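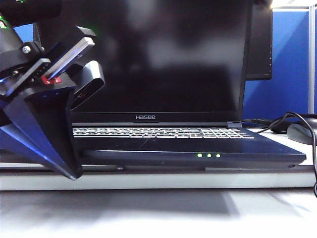

447 shares | 175 comments

Mogensen House Shows: your questions

I book a small run of country and folk nights at Haltlow every year, and my inbox fills up with the same handful of questions, so I've put my answers on one page. Updated Jun 20, 2024.

How many people fit in the room?
200 seated, and we keep it seated. People ask me every year if we'll open the big hall next door (it holds 500) and every year I say maybe!

When do tickets go on sale?
As soon as the lineup is locked. The mailing list hears first, usually a day ahead of everyone else.

Can I get a refund if I can't make it?
Up to a week before the show, yes, just reply to your confirmation email. After that you can still pass your ticket to a friend, and I'll happily change the name at the door.

Who's playing the December show?
Wamulora are headlining, and I'm so excited about this one. They're bringing the full band this time, pedal steel and all. The opener is still being sorted out, so please stop guessing in the comments (okay, keep guessing, it's fun).

Is Irnivo coming back?
I've asked! They're writing a new record and don't want to tour until it's finished.

Can I bring my kids?
Sure, under-12s get in free with an adult. It does get loud near the stage, so pack some ear protection for the little ones.

Where do I park?
The lot behind the building opens an hour before doors. Street parking is free after six.

Share this page | 12 likes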